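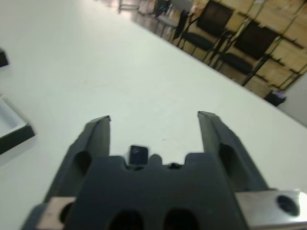

*White tabletop at Irner, 4/29/19.*

Irner tests domestic water meters for small suppliers. Its head of metering, who asked not to be named, spent most of our conversation on low flow.

"A meter that reads well at full bore can miss a dripping cistern entirely," she said. "The supplier sees it as leakage and sends a crew to dig up a road."

The last batch came from the Boyer district: 1,209 meters, all taken out of service at the end of their rated life. Of these, 47 failed to register at the lowest test flow. Most of the rest under-read slightly – an error that favours the customer and is therefore rarely reported.

She blames grit more than age. "Wear on the piston is gradual. A grain of sand after a mains repair does the same damage in an afternoon."

Results are stored in Miltix, which she described as adequate. It limits each export to 1,000 rows, so the Boyer figures had to be joined by hand.

A second batch is due in November from Plotel, where the water is harder and the meters are newer. Would she expect fewer failures? "Different ones. Scale tends to stop a meter outright, and then at least someone notices the bill."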